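Skukel Life Writers > Memoir > Drafts and Problems

Whose side of the story do I print?
Posted May 24, 2026 by Nazmiye Canpolat

Hello all, I've been reading here since the winter and finally have a question of my own. I'm writing about the years before my marriage, and especially the one November when I was engaged to one man and still getting letters from another. I married the first one, and we've been happy, and he has read every page so far and only complained about how I describe his coat. The trouble is the other man. I still have 63 of his letters in a biscuit tin, and they are lovely letters, much better written than anything I can do. My draft is 216 pages and the best parts of it are his. Do I quote them? Do I tell him? We haven't spoken in 17 years, and the last time was at a funeral in Kozan where we talked mostly about parking.

Reply from ksarkozi
Welcome, Nazmiye! I loved the parking. Before you go any further, please know that owning the paper and owning the words are usually two different things. The letters are yours to keep in the tin, but the writing very likely still belongs to him, and a publisher will ask. So I'd write to him. A short, friendly note, no explanations, and maybe the pages he appears in. I did this with my old army friend and he sent back corrections on the food.
Kornél Sárközi

Reply from gulizar_d
I'm going to disagree with Kornél, with affection, as usual. Leave the poor man alone for now! You have a draft, you don't have a publisher yet, and if you write to him today you'll spend the whole summer waiting for the mail and you won't finish chapter four. I've watched it happen. A woman in my old group at the Dosel tea room wrote to her first fiancé for permission, and he called her up, and they had a very long talk, and she never touched the book again. Finish first. Then ask.

Reply from Nazmiye Canpolat
Gülizar, how did you know it was chapter four?

Reply from ksarkozi
And if he says no after she's built the whole book on him? I've been there too, 200 pages in, and it was a miserable spring. Better to hear it early, I think, even if it hurts.

Reply from sengul.yaman
Could you do without the quotes? When I wrote about my husband's first proposal (there were several, he was not a man to be discouraged) I put the letters in a drawer and wrote down only what I remembered from them. I got some of it wrong, and when I checked later, the parts I'd gotten wrong told me more about myself at twenty-two than anything on the paper did. I had him promising me a house by the sea. He'd written that he might be able to borrow his uncle's boat. So I kept both, the house and the boat, and it's still the chapter my daughters ask for.

Reply from gulizar_d
Şengül, that is so much better than my advice and I'm a little annoyed.

Reply from ksarkozi
Fine by me too, as long as she doesn't follow his phrasing too closely. I'd still write to him.

Reply from Nazmiye Canpolat
Oh, I like the boat. I'm going to try one chapter with the tin closed and see what's left. My husband says he'd also like his coat looked at again.

Reply from elifnaz
Coming in after everybody, sorry, I had my grandchildren all weekend.

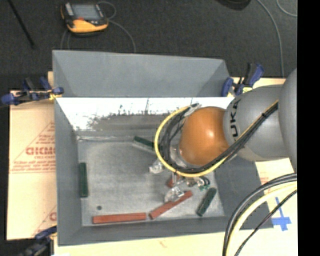
My own worry with a book like yours, Nazmiye, would be the sorting. The first time I wrote about my engagement I made one chapter for the happy things and another for the quarrels, and it read like two different men - my sister asked me which one I'd married. Then I took it all apart and let it lie together, the way the red blocks and the green ones are lying in that one gray bin, and it began to sound like our life. So put the letter writer and your husband on the same page if they were in the same week. I'd love to read it when you're ready.
Elif Naz Kırmızıgül

Share (17)

Recent in Memoir
- My mother's wedding dress chapter, second try
- Feltent notebooks: does the ink show through?
- How much dialogue can you honestly remember?
- Writing about a sister who reads everything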